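阿达尔布里奇（Adalbridge）社区档案馆官方账号
@Adalbridge档案馆

关于馆刊《地方文献通讯》冬季号编印情况及投稿事项，本馆现以连续帖文形式予以说明，请各位作者、通讯员及订阅单位留意。

冬季号已于本月上旬完成终校，现进入装订阶段。本期共收录文稿20篇，内容涉及旧街区地名考订、商号账簿整理、口述史料誊录及家族书信编目。纸本将寄送各订阅单位，个人读者可到馆内一层服务台领取。

本期首篇为法里斯·达尔维什（Fares Darwish）所撰《纳萨尔商号往来账簿初考》。该文依据馆藏纳萨尔（Nassar）商号账簿，对其记账用语、货品名称及结算周期作了逐项梳理。账簿原件因纸张脆化暂不提供阅览，读者可申请调阅缩微复制件。

达尔维什先生在文中指出，账簿中同一货品常有两种以上写法，前人据此推断商号另设分店，证据尚嫌不足。编辑部认为此说可备讨论，欢迎持不同意见者来稿。
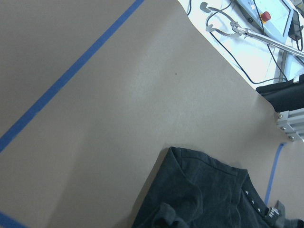 总第142期　第6页

续前帖。关于账簿所载地名，编辑部在校对过程中发现，“库夫贝里”与“库夫贝格”在前后文中交替出现。经与作者商定，正文统一采用“库夫贝格”（Kuvberg），原始写法保留于脚注，不作改动。引用该文者，请以脚注所录写法为准。

需要同时更正的是，上一期第三篇文稿的图注中，书信落款年份误排，正确年份以本期末页勘误表为准。编辑部谨向作者及读者致歉。已收到上一期纸本的单位，可将勘误表裁下夹存，本馆不再另行寄发。

口述史料栏目本期刊出希达雅·图胡穆里（Hidayah Tuhumury）誊录的渡口居民访谈。访谈涉及旧渡口停航前后的生计变化、集市迁移以及邻里称谓。誊录稿保留了受访者的方言用词，首次出现时加注释义，其后不再重复。

有读者来函询问，为何访谈中部分人名以字母代替。按照本馆《口述史料采集办法》，受访者提及的在世人士，未取得其本人书面同意的，一律不公开姓名。该办法全文张贴于阅览室入口处，也可向服务台索取。

来函中另有建议，希望将访谈录音一并公开。此事涉及受访者授权范围，本馆正在逐份核对当年签署的授权书。早期授权书多数仅载明“供研究使用”，未对网络公开作出约定，核对需要时间，敬请谅解。

书信编目栏目由泰穆·莱诺宁（Teemu Leinonen）主持。本期公布的一批家族书信共209件，均已编号，按收信人排列，同一收信人之下再按书写时间先后排列。无日期者置于该收信人名下之末，并在备注栏注明推定依据。

莱诺宁先生提请使用者注意：信封与信纸分别编号，二者编号相邻，但并非每件书信均存信封。调阅时请将两个编号一并填写，只填其一的，库房仅按所填编号提取。 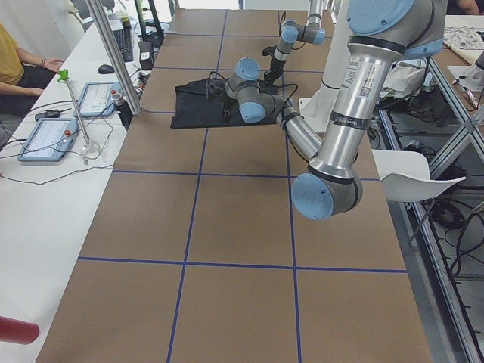

此外，书信中夹带的收据、剪报及干花等附属物，随信存放，不单独编号。剪报如需复制，请在申请单“其他”一栏写明所附书信编号。干花一律不外借、不复制，可在工作人员陪同下观看。

关于下一期的征稿，现通知如下。春季号专题定为“街巷与水井”，征集与旧街巷命名、公用水井管理、送水行业有关的文稿及资料介绍。专题以外的来稿照常受理，由编辑部统一安排刊期。

来稿请附作者姓名、通讯地址及联系电话。引文须注明出处，引用馆藏者须写明全宗号与件号。图片请另附文件，不要嵌入正文。手写稿仍可受理，但请单面书写，字迹清楚，行距适当放宽。

译稿须附原文，并附原作者或版权持有人的许可文件。上一期有两篇译稿因许可文件不全，未能如期刊出，编辑部已与译者取得联系，补齐后将优先安排。

审稿由艾曼·阿扎尔（Ayman Azar）负责分派，每篇文稿由两位审稿人分别提出意见。意见不一致时，由编辑部会议议定。审稿意见原则上全文转交作者，审稿人姓名不予透露。

关于稿酬：自春季号起，稿酬改为刊出后按季统一发放，不再逐篇寄汇。已刊文稿尚未领取稿酬的作者，请于闭馆前向财务窗口补交账户信息。自愿放弃稿酬而改领样刊者，请以书面形式告知编辑部。

订阅方面，原由特雷坎斯（Trekance）书报社代办的外埠邮寄业务，自下一期起改由本馆自行办理。原订户无须重新登记，地址有变动的，请来函告知旧址与新址。邮寄费用维持不变。

有外埠图书馆询问过刊配补事宜。本馆尚有部分过刊余本，可供单位配补，每期限领一册，先申请先办理。缺期较多者，建议开列清单一次寄来，以便库房集中检出。已无余本的各期，可提供复印件，装订由申请单位自理。

瓦利德·努赛尔（Walid Nseir）主任在本季编务会议上表示，馆刊以刊布资料为主，论述文稿的篇幅宜适当控制，凡以馆藏原件为据者，应尽量附录原文。今后各期将按此原则编排，附录字号较正文略小，不另计稿件篇幅。

年末开放安排：阅览室于本月最后一周暂停调阅库房原件，缩微阅读机及开架书刊照常使用。已预约调阅原件的读者，由服务台逐一电话联系改期。未接到电话者，可持预约单到馆查询。

以上各项如有未尽之处，以馆内公告栏张贴的通知为准。来函请寄本馆编辑部，信封注明“通讯”字样；涉及订阅者请注明“发行”，以免误投。

阿达尔布里奇社区档案馆编辑部
2018年12月22日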